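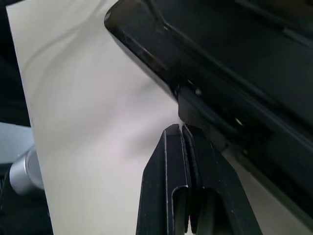 Gripper fingertips at a fold of white paper, Skidton workshop.

Wasex publishes care routine for two-arm handling cell

SKIDTON, April. Wasex has published the full set-up and care routine for the Stasitz two-arm handling cell at its Skidton workshop. The routine covers fingertip checks, camera checks, cable runs and the order in which the two arms are brought back into use after a repair. It is free to download and replaces the short checklist that was supplied with the cell.

The document runs to 16 pages. Most of it deals with the grippers, which take up more of the technicians' time at Skidton than any other part of the cell. Fingertips are to be inspected every 9 working days, or sooner if the arms have been handling paper, film or other thin stock. Each inspection starts with the arms parked and the supply isolated. The faces of the fingers are wiped with a dry cloth, the fixing screws are checked against the torque table in the appendix, and both sets of fingers are closed under low force to see whether the tips meet evenly. 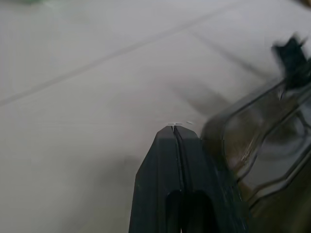

Fingertip alignment is checked on each arm in turn, using the wrist camera view on the cell's own screen. The technician looks at the groove between the closed fingers, which should be straight and of even width along its length. Small items matter at this stage. A sliver of white no wider than the one at the tips here is easily missed from a standing position, and scraps of this size must be cleared from the fingers and the tabletop before the zero position is saved. If the tips are still uneven after cleaning, the fingers are changed as a pair.

Once each arm has passed by itself, the two are tested together. They take hold of opposite ends of a flat, rigid part, lift it clear of the table, tilt it and set it down again. The test is run 3 times at reduced speed. Any slip at either end means going back to the alignment check for both arms. Cables are watched throughout, and a loop that catches on a joint or pulls tight during the tilt must be re-routed before the cell goes back to normal speed.
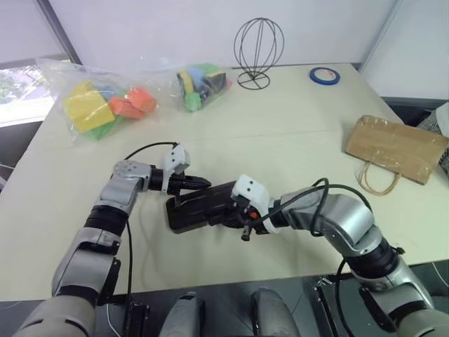

Josiane Langlois said that the paired lift had been the weak point of the old checklist, which treated the arms as two separate machines. "You could pass both arms and still have a cell that dropped things," she said, adding that she would like to see the cable section made longer in the next issue.

Celeste Bettencourt will take questions on the routine for Wasex. Printed copies can be requested from the Skidton workshop. A version for the Caron single-arm cell is in preparation and will follow the same page order, without the paired lift.

Ends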